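Teaching a gripper by hand: pick up and put down with a hand-held tool
Student project report, Nernside robotics lab
Sihan Cai and Hawi Abera
Shares 2 | Comments 2

1. What we wanted to do

Get a robot arm to pick up a small container and set it down again, without writing the motion out by hand. We show it the task, it copies. Sounds easy. Most of the term went into the showing part.

First plan was remote control. Hawi drove the arm with a gamepad from the next bench and I watched the object. Slow, jerky, and the wrist kept ending up at odd angles because two sticks don't map well to six joints. We got demos out of it but every one had long pauses where the driver was thinking. The policy learned the pauses too.

So we switched to the hand-held tool. Same fingers as the arm, camera on top, you hold it and do the task yourself. Much quicker and the motion looks like a person's motion.

2. Setup

Big sheet of white paper on the table so the object stands out from the wood. Tool parts printed from the Cleltow files with heat-set inserts for the screws. Two people per session, one holding the tool and one resetting the object and keeping the log.

We recorded 222 demos in August, all by hand. The gamepad ones are kept in a seperate folder and not used for training.

Rules we ended up with for the person holding the tool:
- start with the fingers open and the object in view
- come in at one steady speed, don't stop to aim
- close, lift, hold, put down, open, back off
- if you fumble it, keep going and mark it in the log

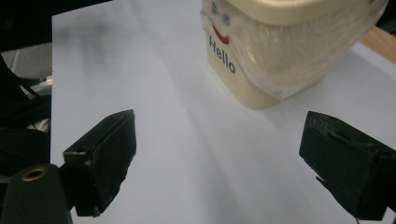
Fig. 1. Tool camera view, fingers apart, "Hello" container on the paper.

3. What gave us trouble

Shadows. Whoever holds the tool leans over the table and the paper goes gray in patches. The early policy seemed to react to the shading more than to the object. We moved the lamp and changed sides between sessions, helped somewhat. Didn't fix it.

Shiny film. Clear wrap on a container throws highlights that move when the camera moves. Tracking was fine on plain plastic, worse near the wrap. Sihan wanted to peel it off, we left it on for the test since real packages have it.

Object out of view. If you come in too low the top of a container is lost from the image and there's not much left to line up on. Added a note to the log sheet to start higher up.

Hand speed. I'm faster than Sihan. A policy trained on both of us was in between and worse then either one alone on the lift. We slowed my demos down in software, ugly but ok.

4. Results

On the arm the policy gets to the object nearly every time. Closing is where it goes wrong, it tends to shut early and nudge the container away. Better when the container sits square to the fingers, bad when it's turned. Most of our demos had it close to square so that's on us.

Put-down works if the grasp worked. No real failures there.

5. Next

More turned starts. A second table with a different surface, maybe the one in the Hiltent room if we can book it. Also want to try mixing a few remote control corrections in at the moment it closes, so the gamepad isn't a total waste. Code needs cleaning up before anyone else runs it, paths are still hard coded to Hawi's laptop.

Last updated: August
Contact: Nernside robotics lab, student projects | © the authors | Back to top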